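How I Take Care of My Bamboo Cutting Board (and the Plastic Knives I Use on It)

I've had some version of a bamboo board on my counter ever since my first apartment on Bermúdez, and I ruined the first two. One went in the dishwasher. The other one I left sitting in a puddle by the sink overnight, and by morning it had a bow in it like a potato chip. The one I have now is an Arnska and it's still flat, so I must be doing something right!

You'll need dish soap, a soft sponge, coarse salt, half a lemon, food-grade mineral oil and a couple of clean rags. I buy the 300 ml bottle of oil from Vinano and it lasts me ages.

Start with the washing. Warm water, a little soap, both sides, even if you only cut on one. Go with the grain. Don't soak it. Rinse fast, wipe it with a towel and stand it on its edge so air gets to both faces (I lean mine against the backsplash, behind the toaster).

If it smells like onion, sprinkle on a small handful of salt and rub it in with the cut side of the lemon. Let it sit while you do something else, then rinse and dry again. 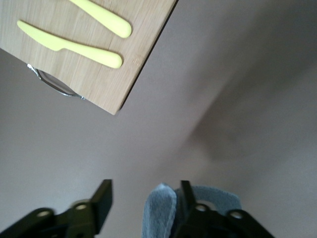 Bamboo board with a plastic knife laid across the grain lines.

About those knives. I switched to plastic for the soft stuff, bananas and cheese and sandwiches and so on, and my board has a lot fewer scars now. They won't get through a raw carrot, so don't bother, but for a ripe pear they're great. I wash them right along with the board, and I run the sponge along the blade from the handle out. Check the edge every so often and toss any that have gotten rough or started to crack.

Now the oil. Wait until the board is completely dry, and I mean the next day, not an hour later. Pour a puddle the size of a quarter in the middle and spread it with a rag, then do the edges and the corners, which drink up more than you'd think. Flip it and do the other side. Leave it overnight and buff off whatever's still sitting on top in the morning.

I oil mine once a month, more in November when the heat comes on and everything in my kitchen dries out. A few drops of water will tell you if it's time. If they bead up, you're fine. If they sink in, get the bottle out.

Got a rough patch? 300 grit sandpaper is plenty, very lightly, always with the grain. Wipe off the dust with a barely damp rag, let it dry, then oil it twice.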